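Cities Should Own Their Sidewalks

By Ruth Bunting
October 6, 2018

Most property owners in Ullham learn that they are responsible for the sidewalk when a notice arrives in the mail. The city code assigns the cost of repair to the owner of the adjoining lot. The city keeps the right to inspect, to set the standard, and to bill the owner at its own contract rate if the work is not done in time. The owner has no say in how the sidewalk is used, cannot close it, and cannot charge for it. I think the arrangement should end, and that the repair duty should move to the public works department, where the roadway already sits.

The legal history is short. The rule was written when a sidewalk was treated as an improvement to the lot, like a drain connection. Roads were rebuilt under public contract and sidewalks were left to frontage owners. The curb became the line between two systems of finance, although a person walking to a bus stop uses both sides of it on the same trip.
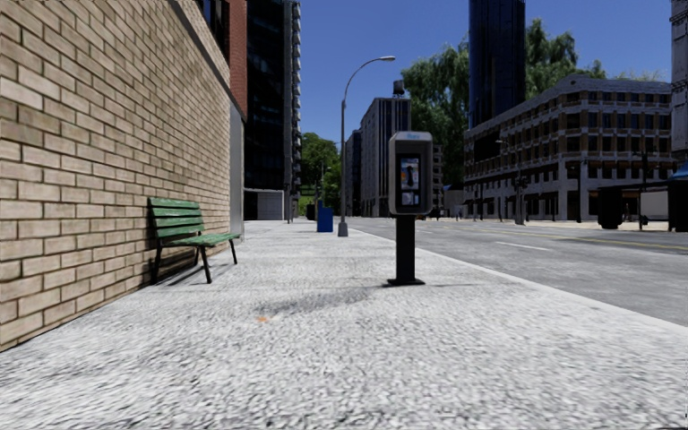

Sidewalk, wall and roadway. Under the current code, the adjoining owner pays for everything up to the curb.

The main defect of the rule is that it produces repairs in the wrong order. A public works department ranks road segments by condition and traffic, then works down the list. Sidewalks under frontage liability are ranked by complaint. A slab with a two-inch lip on a quiet block gets replaced when a neighbor files a form, and a worse slab near a clinic stays in place when no one does. Kieran Fairclough, who ran the inspection desk for six years, told a November work session that the office had 3,808 open notices and no record of which ones were on routes to schools. 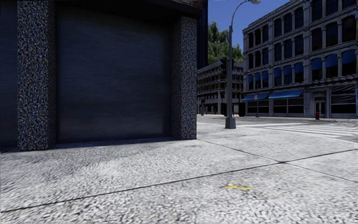
Unit cost is the second problem. A concrete crew has fixed expenses for the truck, the saw, the permit and the traffic cones, and they are nearly the same for one slab as for a full block. The paving firm Gavent quoted my own building $2,000 for a single panel. Joints divide a walk into large slabs, and a seam does not stop at a lot line, so the natural unit of repair often belongs to two or three owners. Each of them receives a separate notice with a separate deadline. If the first owner replaces a panel and the second waits a year, the new panel meets an old one at a different height, and the trip hazard has moved a few feet.

Some owners fix the lip by grinding it down. Grinding is cheap and meets the code. It also thins the slab at its edge, and the slab has to be replaced sooner if the soil under it keeps moving. The code does not ask about the soil.
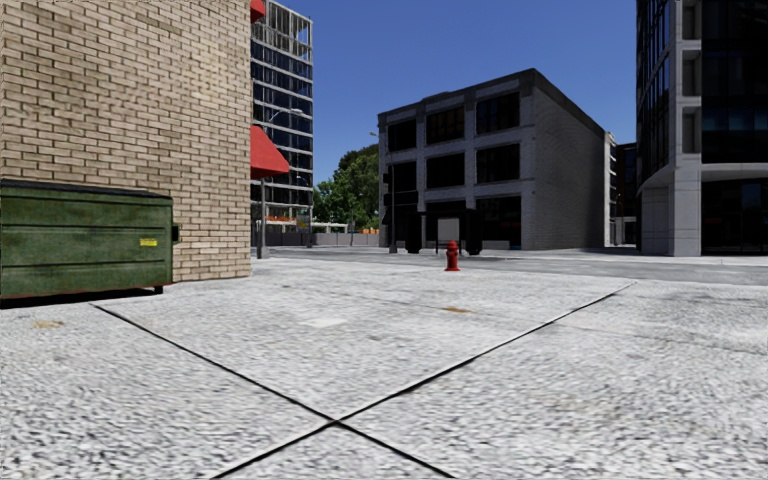
The usual objection is cost to the general fund. Elsie Hollis of the budget office has argued that a transfer would add a liability the city has never measured. I accept the second half of that sentence. The liability exists now, spread over several thousand households and shops, and it is unmeasured for that reason. A condition survey would have to come first, and the contract should be let separately from the repair work.

A smaller objection is fairness to owners who have already paid. Wendy Ashworth proposed a credit against the new frontage fee for any permitted repair made in the past ten years. The permits are on file, and the credit could be calculated from them without a new application.

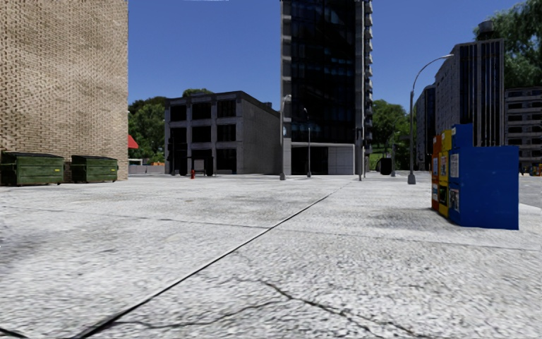 Dumpsters along a brick building. Commercial frontage would carry a higher fee under the proposal.

The fee itself should be set by linear foot, with a higher rate for commercial lots. Heavy loads do more damage to a walk than feet do, and the commercial rate is a crude way to account for it. I would start with a pilot of 200 blocks, chosen by the survey, and publish the cost per panel each quarter. The code section on notices would be suspended inside the pilot area and left alone elsewhere until the council has two years of figures.

Related
Who Pays When a Street Tree Lifts the Walk?
Kelly Stockdale: The Case Against Frontage Fees
Omora Counts 3,000 Missing Curb Ramps
Letters: Snow Clearing and the Corner Lot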